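### 3.2 Cup shape and stacking
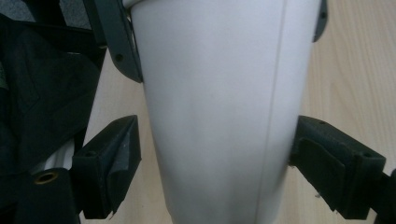 *Figure 2. A white tapered object with a thin seam running along its length. The surface is matt and the sides widen towards the top.*

The households in Treramlow kept most of their cups in stacks, and taper decided how well this worked. A piece with sloping sides, such as the one in Figure 2, can sit inside another of the same kind, so a stack takes up little more shelf than a single cup. Straight-sided mugs were stored side by side or hung from hooks.

We logged 1740 items of drinkware across the kitchens visited in June. Of these, 1141 were kept in a stack of at least two. Yokoyama coded the shelf records and Kodikara checked them against the household notes; disagreements were mostly over beakers stored inside jugs, which we left out of the stacked group.

Moulded seams came up more often in the interviews than we had expected. Several people used the seam to line up a stack – one turned every cup so that the seams faced the wall. Others had never noticed it. Seams were recorded as present or absent only, and we did not measure their height.

Stacks kept next to the sink were taller than those in closed cupboards. Section 3.3 deals with lids, which were usually stored apart from the cups they fitted.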